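Statutory Records and Filing Inspection: Checklist with Comments
Entity: Usel LLP
Inspected at: registered office, Andham
Date of inspection: 9 Aug 2018
Inspected by: Uyên Đàm
Reviewed by: Siu-ming Au

Scope: partnership records, registers, filings and supporting papers for the last accounting period. Payroll is covered in a separate report. Results are marked Pass, Action or Not applicable.
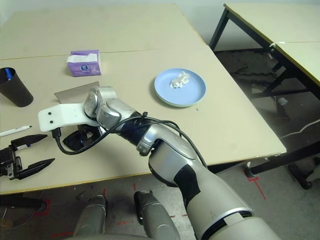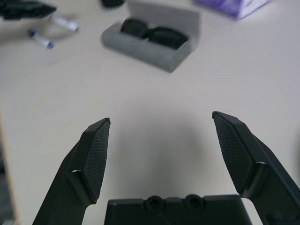

1. Registered office and stationery

1.1 Registered name shown at the entrance. Pass.
1.2 Name, number and office address on letterhead and invoices. Action. The invoice template still carries the address used before April. The letterhead has been corrected.
1.3 Address on the website matches the register. Pass.
1.4 Post opened and logged on the day of receipt. Pass. The log is kept by hand and is legible throughout.

2. Members

2.1 Register of members complete. Pass.
2.2 At least two designated members in office for the whole period. Pass. Usel LLP had 3 at the period end.
2.3 Service addresses current. Action. One entry gives a flat number that does not agree with the signed consent form. Check with the member before amending either.
2.4 Changes notified within the time limit. Pass. Copy of the filing receipt seen.
2.5 Residential addresses held apart from the public register. Pass.

3. Partnership agreement

3.1 Signed copy held at the office. Pass.
3.2 Later amendments signed and attached. Action. The second deed of variation is signed but not dated. It changes the profit shares, so the accounts preparer needs the effective date in writing.
3.3 Capital contributions agree with the ledger. Action. Difference of 600 between schedule B and the members' capital account. Liltulitz Bookkeeping to trace. The likely source is a contribution posted to the current account.
3.4 Drawings authorised as the agreement requires. Pass. Sample of 36 entries tested, no exceptions.

4. Persons with significant control

4.1 Register kept and not blank. Pass.
4.2 Nature of control stated in the official wording. Action. One entry is in free text. Replace it with the prescribed statement.
4.3 Evidence of enquiries retained. Pass.

5. Filings

5.1 Confirmation statement filed on time. Pass.
5.2 Accounts approved and signed by a designated member. Pass. The signature is on the balance sheet as required.
5.3 Charges registered. Not applicable. No charges created.
5.4 Authentication code stored securely. Action. The code was written inside the front cover of the minute book. Remove it, request a new code and limit access to the designated members.

6. Contracts and supporting papers

6.1 Signed supplier contracts on file. Pass, with one comment. The Taşdemir service agreement is a scan only. Ask the supplier for a counterpart original.
6.2 Contracts signed in the name of the LLP and not of a member personally. Pass.
6.3 Retention schedule in use. Pass. Boxes are labelled with the destruction year.

Actions 1.2 and 5.4 to be closed first. Items 2.3, 3.2, 3.3 and 4.2 may be closed together once the member and the bookkeeper have replied. Evidence of closure goes to Siu-ming Au, quoting the item number.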